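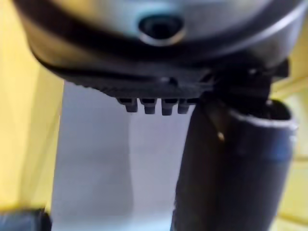 Grey housing with a round opening and a ribbed black plate underneath.

Peltham audax: notes on tyres, gearing and the second control

2 January 2020

I have entered the Peltham 200 again. It runs in March, and as I got my pacing wrong last time I have spent part of the holiday going through the ride file and writing down what to change. Most of this will only be of use to me, but two people emailed to ask about the gearing so it may as well go here.

The route has 2,000 metres of climbing. That is not a great deal over 200 km, but it is badly distributed. The first 70 km are close to flat, following the river and then the old railway, and there is a strong temptation to sit in a fast group. I did that. My average to the first control was 3 km/h higher than I had planned and I paid for it on the ridge road, where most of the climbing is packed into a short middle section.

Gearing. I rode a 46/30 chainset with an 11-32 cassette. The 30x32 was low enough for everything except the ramp out of Fraser, where I was down to a cadence in the low fifties and weaving slightly. I have now fitted an 11-34. The rear mech is rated for it, though the B-screw needed another turn and a half and the chain had to go up by one full link. Check this in big-big on the stand before riding it. I never use that combination on purpose, but I have shifted into it when tired.

Tyres. Last year I used 28 mm at 80 psi, which was too hard for the lanes after the second control. The surface there is coarse chippings laid over older coarse chippings. I have moved to 32 mm at 60 front, 65 rear. They measure 33.5 on my rims and clear the mudguards by a few millimetres, enough for wet grit but not for mud. The Feris saddlebag stays, with the strap shortened so that it no longer touches the back of my legs.

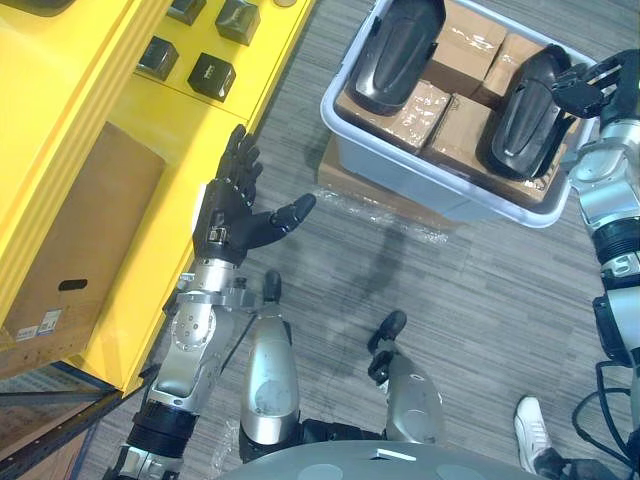 Lighting is unchanged. The dynamo gives me all I need at the front and the rear is a battery lamp with a spare in the bag. Sunset in March is early enough that the last 30 km will be in the dark unless I have a very good day.

Food was the other failure. I stopped for 40 minutes at the second control, ate a full plate of beans on toast and then could not get going again. Wayne Dhillon, who finished well ahead of me, had a rice pudding and a coffee and was out of the door in 12. He had just come back from a month of touring in India and had clearly got used to eating small amounts often. I am going to copy him: something every 25 km from the bar bag, and nothing at a table that needs a knife.

Training since October comes to 988 km, less than I wanted. I lost two weeks to a cold and most of the rest was commuting. The plan until the ride is one long outing a week, building from 100 to 160 km, plus one hill session. The hill I use gains 800 feet from the bridge to the mast, and three times up is enough for an evening.

Still to do: new brake blocks at the rear, fresh bar tape, and the route sheet retyped in a larger font. I also need to find out if the ford at 141 km is still closed. The organiser's page gives the diversion from last year, with the same spelling mistake, so it may not have been updated.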